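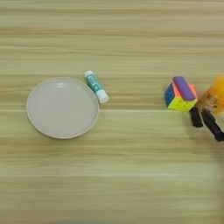

What do you do with the small stuff that collects on the dining table and belongs in no particular room? Give it one container with a limit, empty the container when it fills, and stop trying to assign every glue stick a permanent address.

That was the sticky for this board, pasted in again by the mods because we keep having this thread. Carry on.

norkum_drawer
I've read the sticky. I have followed the sticky. My container is a plate, because a plate is what was on the table, and things drift toward it. On any evening there's a glue stick beside it and a puzzle cube further along, and then we move the lot to the sideboard to eat and move it back at bedtime. Two adults, one table, no system. Suggestions welcome, except a label maker. We had one. It lives on the table.

pantryghost
A plate is not a container. It has a rim you could step over. Get a box with sides. I use a Lusari tray, the deep one, and it has held the line since September.

norkum_drawer
The deep one is how I ended up with three dead flashlights and a sock. If things have sides to hide behind they stay. With a plate I can see exactly how bad it's getting.

tinlid
Siding with the plate. Shallow is good. My only rule is that it can't be a plate you eat from, or sooner or later someone serves toast on glue.

pantryghost
So now we're buying a plate in order not to use it as a plate.

tinlid
Thrift store. It'll survive.
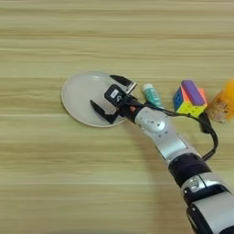 rugemalira_fan says the plate should go back in the cupboard every night, full stop, and whatever was on it goes in your pocket until you find it a home.

norkum_drawer
My pocket?

rugemalira_fan
You'd be amazed how fast a Rubik's cube gets a shelf when you have to sit down on it. It's from the Rugemalira method. There's a pamphlet.

pantryghost
I have that pamphlet. It's on my table.

carnitska2
Mod here. The old Carnitska thread on this ran to 2,153 replies before we locked it, and the last page was people arguing over whether a bowl is a plate. Please don't.

tinlid
It is, though. A wide one.

carnitska2
Please.

norkum_drawer
Update for anyone still here. I bought the thrift store plate and put it on the sideboard, by the door to the hall. Glue and tape go there, the cube goes in the living room, and the table plate went back to being dinnerware. Held for 2 days. This morning there was a stapler in the middle of the table – we don't own a stapler, as far as I knew.

pantryghost
A box with sides would have caught that.

tinlid
What color is the stapler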